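How to write a pre-session rule sheet for hand-held grippers (and which rules to leave out)

Kornél Vincze, Larnerach tabletop recording notes
Last revised December 2020

Most rule sheets I get sent are too long. The last one had 49 items, and when I asked the author which of them had ever stopped a session, she could name 2. The steps below are for cutting a sheet like that down to something an operator will read with a gripper in hand. 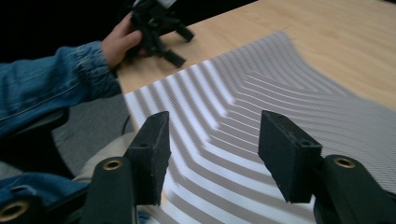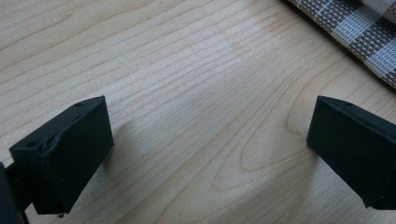 Jaws open over the tabletop, with the striped sheet (first) and with bare wood between the fingers (second).

Step 1. Write down what can spoil a recording at your table.

Do this before you open any published standard. The robot safety documents people like to quote were mostly written with powered arms in mind. A tool moved by a person's hand raises duller questions: do the fingers match, is anything loose, can the camera see both tips. Quoting a clause number doesn't answer any of them.

Step 2. Turn each item into a check with a yes or no.

"Ensure fingers are in good condition" is useless. Printed fingers get scuffed and have rough seams, and I have yet to see proof that a rough outer edge hurts anything. The contact face is another matter. Write:

Contact faces free of lumps you can feel with a fingertip: yes / no
Both fingers tight on their mounts: yes / no
Jaws open fully and close without catching: yes / no

Step 3. Decide on the table surface, and say why.

Plenty of guides demand a plain surface. Others demand variety. Both sides sound very sure of themselves. Dorottya Dudás at Laleck went through 2000 of our clips looking for a difference in tracking between plain and patterned surfaces and came back with "maybe, on stripes." So our sheet only asks the operator to log what is on the table. If you want to ban something, test it first.

Cloth or sheeting that hangs over the table edge does get a line of its own. Log it as hanging, and check that it can't be pulled by a sleeve or a chair.

Step 4. Sleeves and cables.

Cuffs above the wrist bone or close fitting. Cables routed away from the working edge. I resisted the sleeve rule for a long time and still think it is half superstition, but it costs nothing.

Step 5. Two grippers, one table.

Agree who moves first. Park the other one flat, feet on the surface, before you let go of it. Hiyori Uchida wants a marked parking spot; I think tape on a table gets ignored by June.

Step 6. Cut.

Read the sheet aloud. Strike any line that nobody can fail. Ours ended up with 9 lines. If a struck rule turns out to matter, put it back, with a note of the session that proved it.

Comments on the sheet go to Emese Vass. Please include the clip, or I will assume it didn't happen.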